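14 Dec 2018, Otach bench, hand-held gripper

The gripper stopped closing again this morning, after 41 good cycles. The finger stayed open and the trigger did nothing. I changed to the spare cable from the Geterer box and it worked for 4 cycles, then the same fault came back. So the cable is not guilty, or both are bad.

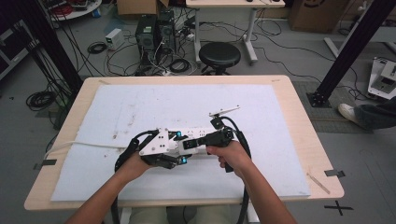
The log shows the position value frozen at 2,711 while the motor current still goes up. I think the encoder plug loses contact when the wrist turns. It happened two times with the handle tilted, never with it flat. On Monday I will open the housing and look at the pins.

One safety matter – after the restart the finger closed by itself, at full speed, with my thumb near it. No injury. Until we understand this, please keep the limit at 50 per cent and switch off the power before you touch the linkage. The Parisi unit has the same firmware, so the same rule for it.

Still to do: ask Gromex for new plugs.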